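Notebook, Vuronel sorting bench
November 14, 2023

Purpose of the session: to establish whether the grasp policy trained on the October data holds up on clear plastic bottles that have lost their shape. The previous entry covered intact bottles only.

Method. The arm works from the wrist view alone, with the depth channel disabled. Bottles are to be taken from the dark gray bin. A grasp is scored as held if the bottle stays in the fingers for the full lift. The policy was trained on 3,000 episodes; 419 of these contain transparent objects. Settings are unchanged from the Fullo run.

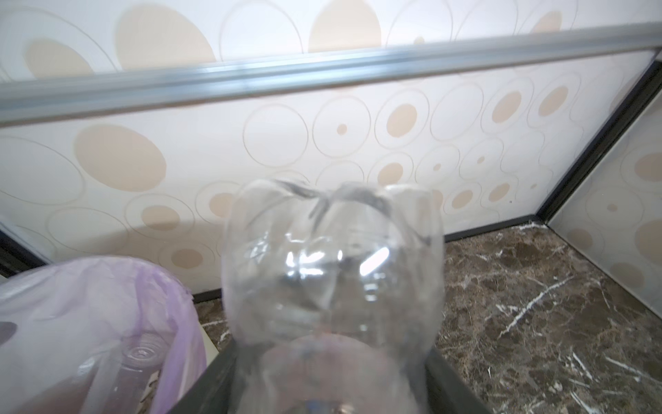
Gunther Lindemann asked whether the highlights on the plastic were being taken for edges, and wished to see the contact points plotted before any retraining is agreed. The request is accepted.

Result. Of 252 attempts, 117 were held. Most failures occurred at the approach — the fingers closed too high, where a crushed bottle gives way. Lowering the target point is the obvious next step, but it will be tested separately from the lighting change. Logs are filed under Zenilmont, second folder. Fuad Sisay to plot the contact points.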